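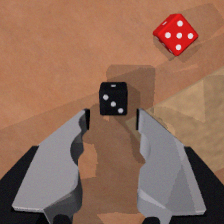
Cleldale clinic opens evening hours for people recovering from hand surgery

The rehabilitation clinic in Cleldale will open two evenings a week from August for patients who are recovering from operations on the hand or wrist. The new hours are meant for people who have returned to work and cannot come during the day.

Until now, hand therapy at the clinic was given only between 9 a.m. and 4 p.m. Patients who live in Mivedden, on the other side of the valley, often had to take a half day off for a session of 30 minutes. Many of them stopped coming before their treatment was finished.

"They come for the first weeks, when the hand is swollen and they are worried," said Femke De Smet, who leads the hand therapy team. "Then they go back to work, the pain is less, and we do not see them anymore. But this is the time when the stiffness can become permanent."

Last year the clinic gave 1,307 hand therapy sessions. De Smet said that the number of missed appointments was highest among patients between the second and the third month after surgery. Her team called many of these patients to ask why they did not come. The most common answer was the working hours, and the second was the bus.

The evening sessions will be held on Monday and Thursday, with the last appointment at 7:30 p.m. Two therapists will be present each evening. There will be places for 24 patients a week in the beginning, and the clinic will look at the number again before winter.

Patients with a tendon repair, a wrist fracture or a nerve operation will have priority. People with arthritis who did not have surgery can also ask for a place, but they may have to wait. A referral from a family doctor or a surgeon is still needed, and it should not be older than six months.

The first visit will always be a longer one. The therapist measures how far each finger can bend and straighten, tests the strength of the grip, and looks at the scar. After this, the patient receives a plan of exercises to do at home. Splints can be adjusted in the evening, but new splints will still be made only in the daytime, when the workshop is open.

Chia-jung Chang, a baker from Mivedden, had an operation on two tendons of her right hand in the spring. She starts work at four in the morning and sleeps in the afternoon, so the old hours were difficult for her.

"I missed three sessions, and after that I was ashamed to call," she said. "When I came back, my little finger did not want to open. Now it is better, but I lost time." She can hold a dough scraper again, she said, although buttons are still slow and she asks her son to open the jars.

The bus company Urrego has agreed to add a stop in front of the clinic on its late route to Mivedden. The bus will leave Cleldale at 8:15 p.m. on the two evenings. Parking behind the building is free after 5 p.m. — visitors should use the side entrance, as the main door closes at six.

A part of the cost is paid by the Fano foundation, which has supported the clinic before with equipment for the exercise room. The money is enough for one year. De Smet hopes that the evening hours can then be paid from the regular budget, but she said that no decision has been made about this.

Patients who already have daytime appointments do not have to change them. Those who want to move to the evening can ask at the reception desk or call the clinic in the morning. Names are already being taken, and patients who were treated in the last year and did not finish their therapy are invited to call too, even if they think that it is too late.

The clinic asks patients to bring their splint, the letter from the surgeon and a list of their medicines to the first evening visit.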